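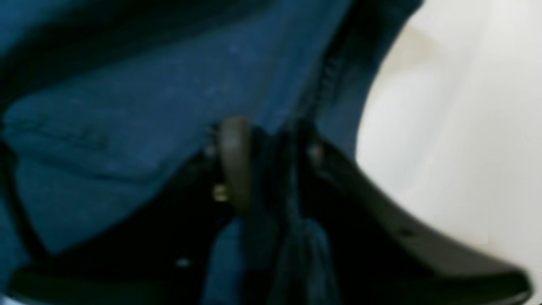
*Navy blue, mid-crumple, against a white surface. Find the seam first.*

# Folding dark cotton without making it worse

Dark blue cloth shows everything. Lint, toothpaste, the cat, and every crease you put in it by leaving it in a heap overnight. I have folded a lot of it, mostly under protest, and these are the notes I keep taped inside the laundry cupboard door.

## Before you fold

- Clear a light-colored surface. Navy on a dark bedspread is a guessing game, and you will fold a sleeve into the middle and find it again in April.
- Wipe that surface. White tables look clean from across the room and leave a gray smear on anything blue.
- Find a seam and pick the thing up by it. Seams are the only straight lines a crumpled shirt has left. Grab it by the middle and you get a bag of wrinkles with two sleeves hanging out.
- One good snap, holding both ends of the seam. Two if you're annoyed.
- Smooth from the seam outward with the flat of your hand. Pushing toward the seam just parks all the slack against the stitching, where it sets into a ridge.

## The fold

Lay it face down. Bring one side in to the middle, then the other, and stop to flatten each time. If a puffy roll shows up along a fold, there is air or a doubled layer under it. Open it back up. Pressing harder gives you a flat puffy roll.

Fold the bottom up in thirds for a drawer or in half for a shelf. Heavy cloth, anything getting on for denim, wants fewer folds. A third fold in a thick pair of pants makes a brick that slowly unfolds itself and takes its neighbors with it.

My brother-in-law Panagiotis Popescu rolls everything and claims he fits 57 T-shirts in one drawer. I have seen the drawer. It doesn't close.

## Specks

Pale specks on navy are one of three things:

1. **Lint.** Comes off with a damp rubber glove, wiped in one direction. Sticky rollers work too, but I went through a Clendby roller on a single bathrobe and took it personally.
2. **Detergent that didn't dissolve.** Feels gritty. Rinse again in plain water, and next time put the powder in before the clothes.
3. **The cloth itself.** Plenty of blue cotton has lighter threads mixed in. If it's still there after the glove and the rinse, leave it alone. I once spent an evening trying to clean the pattern off a pair of pajamas.

## Keeping it blue

- Inside out, cold water, with other dark things. The towel you think is fine in there is not fine in there.
- Don't stuff the machine. Cloth that can't move rubs in the same places, and you get pale streaks along the creases.
- Dry it out of the sun. I had a shirt on the line for most of one March and it came in two different shirts, front and back.
- Take it out of the dryer while it's a touch damp and fold it right then. Five minutes now or the iron later. I own a Staveo iron and we are not on speaking terms.

## When it's been in the basket for a week

It happens. Mist it lightly, snap it, hang it in the bathroom while somebody takes a shower, and fold it after. For a crease that's really dug in, lay a damp dishcloth over it and press with a warm iron - from the inside, or you'll leave a shiny patch that outlives the shirt.

If it's something you only wear under a sweater, fold it as it is and put it at the bottom of the pile.

## Odds and ends

- Fold dark things in daylight. Black and navy socks pair up very happily under a kitchen bulb.
- Check pockets by feel from the outside, then check them properly.
- Stack with the rounded fold facing out, so you can pull one without dragging three along.

Fitted sheets are on a separate page, when I've calmed down.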